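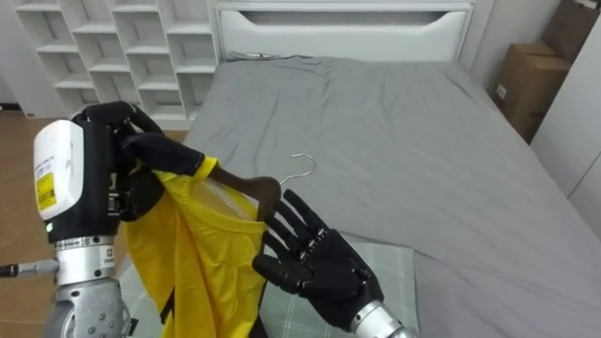 A yellow garment with black neck trim, on a dark brown wooden hanger.

Closet notes: hangers, necklines and the summer swap

The summer swap at the Filden building runs through the end of the month, and a good many of you are using it as a reason to go through the closet. We had several questions after the April issue about hanging clothes without stretching them, so this item deals mostly with that, followed by the usual details on drop-off and storage.

Putting a top on a hanger

Most stretched collars come from pushing the hanger down through the neck hole. It is quick, and on a loose neckline it does little harm. On a crew neck or anything with a ribbed or bound edge, the trim takes the strain each time, and after a season it begins to ripple. Feed the hanger in from the bottom hem instead and bring the hook up through the neck. If the top has buttons or a zipper, open it first.

Once the hanger is in, hold the garment by the shoulder and settle one side, then the other. The seam should sit along the bar. If one side hangs lower, lift the cloth and move it over. Pulling on the hem to even things up only drags the neckline off center.

Tops with a lining or a sheer inner layer need one more step. Reach inside and smooth the inner layer along the bar before you let go of the outer one. A bunched lining leaves a ridge across the shoulders that you will notice the first time you wear it.

A made bed is the best place to do all of this. Pull the cover smooth, lay the clothes out flat, and work from the foot of the bed toward the closet. Bright colors show up well against a plain gray sheet, and so do stains and loose threads. Check under the arms and around the collar while the piece is in your hands.

Which hanger

Curved wooden hangers are good for jackets, dresses and heavier tops. They take up more rod space than thin ones, so save them for the pieces that need the support. Run a thumb along the bar before using an old one. A rough spot can be sanded down in a minute with fine paper, but a cracked one should go.

Thin hangers are fine for shirts and blouses. Knits should be folded. We have said this before and will keep saying it, as we still get sweaters at the swap with points at the shoulders. Those can sometimes be steamed out — hold the steamer a little away from the cloth and press the point flat with your palm.

Cubbies and wardrobes

If you have both a wardrobe and a cubby unit, decide what goes where before you start putting things away. Hanging clothes and shoes in the wardrobe, folded knits and jeans in the cubbies, and bags wherever there is room left. Fold to the depth of the cubby so the front edges line up, and keep the stacks low enough that you can take out the bottom piece without a collapse.

Keep 2 cardboard boxes open on the floor while you work, one for the swap and one for repairs. Write on the flaps in marker. When the swap box is full, tape it and take it out of the room. Boxes that stay in the bedroom tend to get unpacked again.

Swap details

Drop-off is at the Lendton Street entrance, to the left of the mail shelves. Please bring clothes clean and dry. Hangers are welcome with the garment, and wooden ones go quickly. We can take up to 6 hanging pieces per household on any one day, plus one box of folded clothes. Shoes should be tied or clipped together in pairs.

We cannot take pillows, underwear or anything with a broken zipper this time. Zippers can be taken to Juhász Alterations across the street, which is keeping its regular hours through the summer. Ask at the counter about hems and linings too — the wait is shorter now than it was in spring.

The April swap brought in 3130 pieces against 3000 the year before. Children's coats made up much of the increase, and we still have plenty of those. Women's tops in larger sizes and men's work pants are what people ask for most.

Storage bins

The Gellomel under-bed bins ordered through the building have arrived and can be picked up at the office. Bring your order slip. They fit under a standard bed frame, but measure yours if it sits low, and let the clothes air for a day before you close the lid.

Next issue: moth traps, cedar, and washing winter blankets in a small machine.

Posted 2021-07-06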